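Skavgate Theme and Cue Recorder, Rack Edition

3 min read 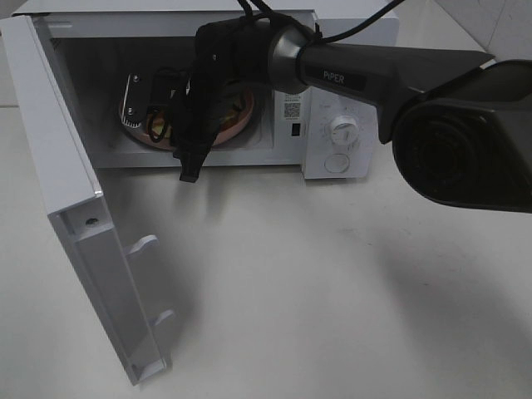 The Skavgate is a two-channel recorder for composers who write music for television and radio. It takes the place of the older Mabula unit and fits the same rack space.

Each cue is saved with its scene number and start time, so a theme can be found again when the next series begins. The recorder holds 20 hours of audio – enough for most full seasons – and copies to an outside drive while you work.

In the package: recorder, power cord, rack screws and a printed manual. The Dosirska foot switch is sold separately.

Weight: 9 pounds
Warranty: 2 years

Orders placed by noon on Friday ship the same day from Vuredberg.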